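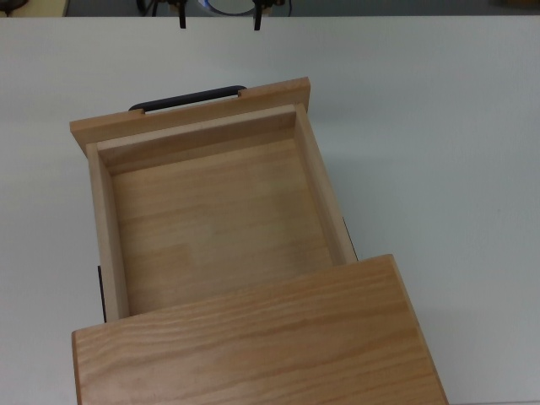
Cabinet with the drawer pulled out, seen over the top board.

Small drawer cabinet – bench gallery
Posted January 7, 2025

Hoststead keeps a set of small wooden cabinets for trying out drawers, handles and finishes before anything goes into a full-size piece. The page for this one had only a parts list until now. Howard Holroyd did the joinery and Poppy Crabtree fitted the handle. The work was done in October at the Fulham shop.

Notes on the picture

Top board. Light wood with a strong wavy figure, darker lines along the board and a few small loops. We picked this board for the top on account of the grain. The front edge shows end grain, a little paler than the face.

Drawer floor. A broad flat panel with straight, fine grain, much quieter than the top. The faint lighter and darker strips are where the pieces were joined. They were glued up, left overnight under weights and sanded as one panel. Nothing is stored in the drawer at present.

Drawer front. Thicker than the sides and wider than the box, so it overhangs both side walls. Corners are left square. Holroyd wanted a small round-over on the top edge – that will be tried on the next one.

Handle. Black bar type, ends bent down into the wood. Only the upper edge shows from behind the front panel. It is listed in the parts book as Kershaw 454.

Build details

Cabinet number: 638
Finish: Mitus clear, 2 coats, light sanding between
Drawer test: 2,000 open and close cycles by hand, spread over several weeks
Adjustment after test: side walls eased slightly with a block plane, then waxed

The drawer has no stop. Pull it with one hand and keep the other under the floor panel when taking it right out. Wax the sides again if it starts to drag in damp weather.

Drawings for the carcass and the drawer box are kept in the shop binder under the cabinet number. The cut list was corrected after the first build, so use the later sheet. Pictures of the back panel and the underside will be added to this page when the next cabinet is finished.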